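Search this site... Go

How to run a gripper open day without losing your visitors

2018-12-02, by the Premari workshop desk

Book the room for 20 guests and expect them all to want a go at once. Clear floor first, table second, speeches last. Our March visit to Zumska opened with 38 slides, and I remember the sandwiches.

Put the hand-held grippers out early and let people pick them up while you explain.
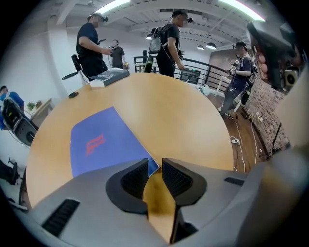

Grippers and headsets out, round table in the middle.

Next, pair people off, 2 to a gripper, and swap when the holder gets bored or smug. Tape down your cables before somebody finds them with a foot. 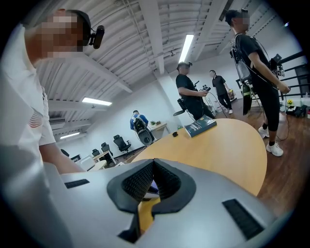
Starting tasks should be dull. Nieminen's programme favours a pick-up and put-down, and so do I. A book on the table, like the dark blue one, will humble most engineers. Anyone wearing a harness should practise turning around before going near the furniture.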